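Bench and corded device check, room 3
Inspector: Leandro Robles
Date: 8th May

1. Work surface clean and level: PASS. Light marking on the white board, no action.
2. Board seated flat on table: PASS.
3. Cable route clear of the front edge: PASS, with comment. Cord runs to the back of the table. See item 6.

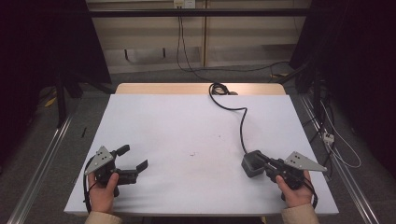
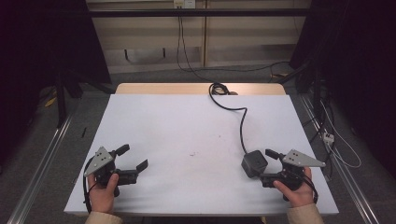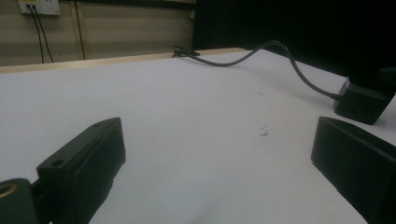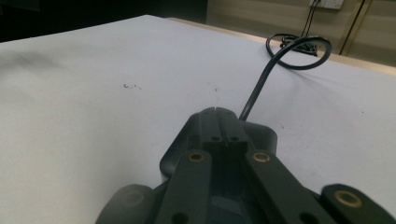 Preluto Site Inspections, Sheet 2 of 3

4. Cord sheath free of cuts or crushing: PASS. Checked by hand along full length.
5. Strain relief at device secure: PASS. No movement under light pull.
6. Slack managed: FAIL. Loose loop of cable towards the back of the table. Fit a clip or shorten the run. Same comment raised in February.
7. Asset label legible: PASS. Reads 2,271.
8. Floor behind table free of trip hazard: NOT CHECKED. Refer to Sirard.

Re-inspect item 6 once the clip is fitted. Copy to Liao.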